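Štěpánka Murín
April 4, 2024
OK, the great desk clear-out thread, part one of who knows. I've been putting this off since July and I am weirdly excited about it. Kettle's on, phone's on the charger, let's go!

Štěpánka Murín
Ground rules, same as when I did the shed. Everything comes off the table and out of the drawers. Things only go back if they have a spot. No "misc" tub. I had a misc tub last time and it became a second misc tub.

Štěpánka Murín
First win of the day: pencil cases!! I own far too many and I love them all, but the soft ones beat the hard tins every single time. They squash into a drawer, they squash into a backpack, and you can chuck one across the room to your brother without denting the plaster.

Štěpánka Murín
The purple one is my favourite colour of anything I own. Soft, a bit wrinkled, somewhere between lavender and proper violet depending on the light. I'm making it the home for the everyday stuff, so one pencil, one black marker, a rubber, and that's the lot. 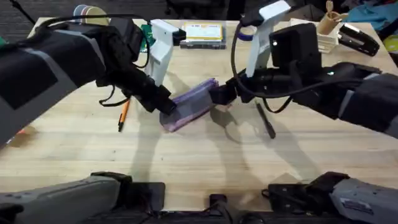 Štěpánka Murín
And I mean one pencil. I sharpened the whole jar last night (so satisfying, the smell!) and the stubby ones are going to the kids next door, who draw on absolutely everything and will get through them by the weekend.

Štěpánka Murín
Marker test is underway. Method: big sheet of scrap, write your name with each one, anything that comes out grey gets binned straight away. Don't put it back "just in case". I've been putting the same dead marker back for years and it has never once come good.

Štěpánka Murín
Tape! I have strong feelings about tape. Blue tape is the best thing in any house. Labels for leftovers, marking where a shelf will go, holding a cable out of the way while you think. It peels off timber without taking the finish with it, at least it always has for me. It gets to live on top of the desk, on its side, where I can grab it.

Štěpánka Murín
Someone asked about the table, so a tiny detour. It's pale butcher block, oiled, long grain running the full length, and I adore it. I wipe it down with a barely damp cloth and give it a fresh coat of oil when it starts looking thirsty. Late arvo sun on that grain is gorgeous.

Štěpánka Murín
Little boxes next. My rule is that a flat box with a lid can stay if I can say what's in it without opening it. I got four wrong in a row, so that's going well, haha. One was full of picture hooks. I bought picture hooks last month!

Štěpánka Murín
Trays are the secret to the whole thing, I reckon. A shallow dark grey one under the boxes and suddenly it looks like I meant it. You can lift the lot in one go when you want to wipe underneath, too.

Štěpánka Murín
Electronics bits are a whole category in this house. Small circuit boards go upright, like toast in a rack, so you can flick through them. Ľudovít Hrnčiar put me onto this years ago and I've never gone back to stacking them.

Štěpánka Murín
Drawer update: 11 pens that work, a bike key, a Conlow catalogue from the old flat and a receipt for a lamp I no longer have. Recycling, recycling, keep the key (it fits the lock on the side gate, hooray).

Štěpánka Murín
Right, stopping for lunch with the top drawer done and the second one half out on the floor. Send me your best pencil case recommendations, soft ones only please, and tell me what you do with loose paper clips. I've got a soup bowl full of them.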